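Ticket: Episodes rejected at ingest, "marker not found"
Site: Caltcombe
Opened by: Benvinda Paiva
Assigned: Tudor Dinu
Priority: was High, now Normal

Benvinda Paiva, 9:12 am
Ingest threw out 59 of yesterday's episodes. Same error on every one. Nothing has changed on our side.

Tudor Dinu, 9:40 am
Thank you. In my experience "nothing has changed" is a list we haven't written yet. Does the session sheet say where the marker was at the start of each take?

Benvinda Paiva, 9:58 am
It says "usual place."

Tudor Dinu, 10:05 am
The Wutbridge rules (section 4, the page with the coffee ring) want the marker flat, unobstructed and in view for the first 30 frames. "Usual place" does not appear in section 4. Please send a still from the station with the tool at rest. 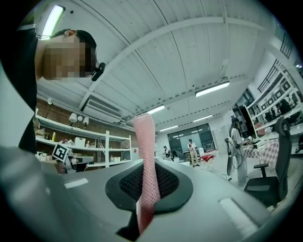 Tudor Dinu, 11:20 am
Section 4 also says one marker per station, logged by shelf or table, and it says so in bold. I wrote the bold myself after the Villanueva business. Your marker is standing up on a small box in front of the white shelves, down at the lower left, while the tool points at the ceiling lights. Standing up is not flat. Please lay it on the work surface, write down which surface, and start every take with the tool aimed at it.

Areeba Bangash, 11:34 am
Jumping in from review. Section 6 asks people to stay out of the start view unless they're part of the task. Can we enforce that too? I spend half my day on the blur pass.

Tudor Dinu, 11:41 am
Agreed. Same sheet, new checkbox.

Benvinda Paiva, 2:15 pm
Marker is down flat, surface logged, start view checked. Ran 50 test takes. All accepted but one, and that one was me - I started recording before I'd picked up the tool.

Behrouz Azimi, 2:30 pm
Can the rejected ones be saved? Gutis is waiting on them.

Tudor Dinu, 2:52 pm
No. Section 9: no hand-entered start poses. I know it's tempting, I've been tempted. Redo them.

Status: Pending re-record. Session sheet updated, "usual place" no longer accepted as an answer.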